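Ovis Tabletop Grasping: Data Card and Collection Rules

Maintainer: Berenice Tovar
Status: in use, revised each January

Scope

Ovis covers single-arm pick and place of packaged groceries from a flat surface. This card states the rules an episode has to meet before it is merged. It does not cover drawer opening, pouring, or handovers, which are kept in the Kurup set under separate rules. Sites that contribute to both sets must keep the two upload queues apart.

Setup rules

Objects start on the top surface of the cabinet. Drawers stay closed for the whole episode. No more than five objects may be on the surface at the start. Cans stand upright unless the task string says otherwise. Bags may lie in any pose, including folded or crumpled, and should not be smoothed out between episodes.

Objects not used in the current episode go back in the stock box, off the work surface. The box may be in camera view. Do not mask or blur it.

The operator stays outside the arm's reach while motors are enabled. The stop button is tested at the start of each shift and the test is logged.

Grasp rules for cans

Approach from the side with the fingers at mid-height. Top grasps on the rim or tab are rejected. Closing force is capped at the site value in limits.yaml and may not be raised for a single object. If a can tips, end the episode and label it fail_tip. Do not set the can upright by hand and continue.

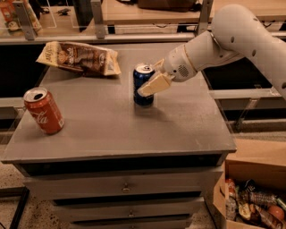
Side approach on the dark blue can, with a second can and a chip bag as distractors.

Distractors are part of the task. Contact with a distractor does not void an episode, but it must be flagged with contact_other. A distractor that leaves the surface ends the episode.

Labels

Each episode carries one task string, one outcome code and a site code (drudari or pandetti). There are 11 outcome codes, listed in codes.csv. Free text goes in the notes field only. Name objects by type and color, as in "blue can"; brand names are optional and are not used for matching.

Review

Every batch holds 200 episodes. Two reviewers check outcome codes independently and disagreements go to the maintainer. A batch with more than 3 unresolved disagreements is returned to the site whole. Partial batches are not accepted.

Known limits

Lighting was not controlled at Pandetti, and shadows on the work surface vary with time of day. Worn drawer fronts and scuffs are left as they are. Failed grasps are underrepresented in the oldest batches, which were collected before fail_tip was added. Those batches have not been relabeled.

Changes to this card go through the maintainer. Open a ticket with the rule heading in the title and attach the affected episode IDs.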